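Cempaka Sinaga
@cempakasinaga

Read three "capsule wardrobe" guides this month and every one of them ends at a checkout page. Funny way to own less. A thread.

1/ The Zillora one says 33 pieces, fine, then lists the 33 pieces, and all of them happen to be sold by Zillora. The beige trench is $144. I own a coat. It's a coat. It keeps the rain off.

2/ They always say "cost per wear." Sure. Wear a $92 T-shirt every day and it's cheap by spring. So is a $9 one, a lot sooner.

3/ And who checks? I kept a note on my phone from November on, writing down what I wore. Most of the "investment" stuff barely shows up. The gray sweatpants show up constantly. No guide has ever included my gray sweatpants.

4/ Then there's "quality fabrics last longer." Maybe. The label tells you what the fiber is. It doesn't tell you how well it was spun or how tight it was knitted. I've had a fancy wool blend pill in two weeks and a supermarket cardigan go for years.

5/ Slamet Pelupessy replied to my last thread to say I should try resale. I did. Sukside wanted a fee to list, another fee to ship, and offered me store credit. I'd call that shopping with extra steps.

6/ The donation bin makes me suspicious too. Everyone says "it goes to someone who needs it." Ask where. I asked at the Latuheru drop-off and got a leaflet about the bin.

7/ "Does it spark anything when you hold it?" I don't know, it's a sweater. I hold it, I think about lunch.

8/ What I'd trust: a guide with no links in it. Tell me how to fix a dropped stitch. Tell me how to get deodorant marks out. Tell me what to do about moths, and please don't say cedar, I've tried cedar.

9/ Someone will say I'm too hard on them and they need to make a living. OK. Then put "ad" at the top in letters I can read.

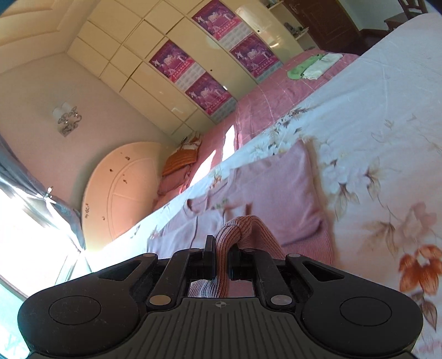

10/ Anyway, my rule is dull. If I'd wear it tomorrow, it stays. If I have to invent a party for it, it goes. Replies open if you've got a moth cure that works and you aren't selling it.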